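Print this page | E-mail this page
Search this module: Enter keywords Go

HOUSEHOLD ROBOTICS: NOTES TO ACCOMPANY THE STASTUM VISIT
Gunvor Sandberg

These notes go with the open day at Stastum in May. Read them before you write up. Those of you who spent the afternoon at the sandwich table will find them especially useful.

1. What we went to see

Stastum keeps a demonstration flat on its ground floor, and on open days lets the public in to watch robots do housework slowly. Our group had the 2 o'clock slot. The task on the programme was "living room reset", which at my house is called tidying up and is also done slowly.

The brochure promises 1,000 household tasks. We were shown two, and the second was a repeat of the first by popular request (mine).

2. Why soft things are hard

Most of you have programmed an arm to pick up a block. A block has the decency to stay the same shape while you think about it. Cloth and cushions don't, and this causes trouble in three places:

- Seeing. The outline changes as soon as a finger arrives, so whatever the planner believed about the edges is out of date.
- Gripping. Squeeze a cushion and it gives. The force reading climbs gently, and it is hard to say at what point you are holding it.
- Carrying. A soft load hangs from wherever you hold it. With two hands, the distance between them decides how much it sags.

The Espinoza reading (week 5) covers the second point properly. Chapter 9 may be skipped by anyone who is allergic to tensors.

3. One hand or two

There was a lively argument in the coach about whether the second arm earns its keep. One hand on a corner will lift a cushion perfectly well. The difficulty comes in setting it down facing the way you want, as the free end swings about and lands where it likes. Two hands give you control of the angle, and in return you must keep both arms in step. If one gets ahead of the other you are wringing out a cushion.

Our host put the cost of a second arm at "less than you'd think", and then declined to say what he thought we'd think.

4. Where to put the cameras

A camera at the head sees the room and both hands, but fingers get in front of the thing you care about. A camera at the wrist gets much closer, at the price of blur and a good deal of the robot's own hand. Most systems use both and let the software sort out the quarrel. Compare the views and make up your own mind. The first two are from the wrist or gripper, the last from head height.

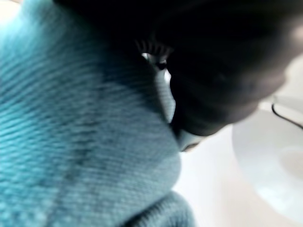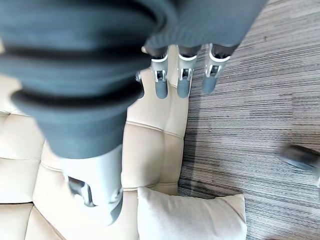
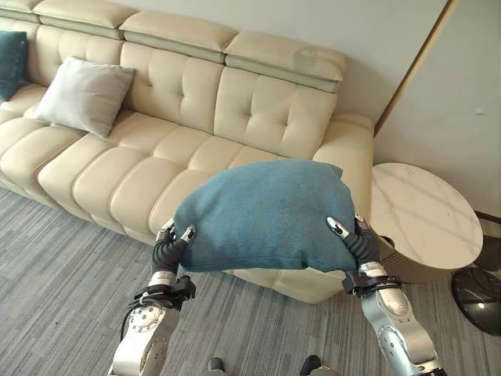
5. For your write-up

Two sides, please. Margins of a normal size; I have a ruler.

a) Pick one of the three views and say what a planner could learn from it about contact between finger and fabric. Then say what it couldn't.
b) In the view with both arms, the cushion sags in the middle. Sketch the forces at each grip. Would you move the hands apart, and what might go wrong if you did?
c) The sofa is pale and so is the throw pillow in the second view. Suggest how you would find the pillow's edge without relying on colour.
d) Joltach and Monaner both publish cushion-handling methods, and each is politely rude about the other. Whose would you use in that room? Give a reason other than the quality of the website.

Anyone who missed the coach may do (a) and (c) from the pictures alone, and should attempt (d) with some humility.

6. Next time

Towels. Bring one you don't mind losing.

Shared 5 times | 2 comments
Print this page | E-mail this page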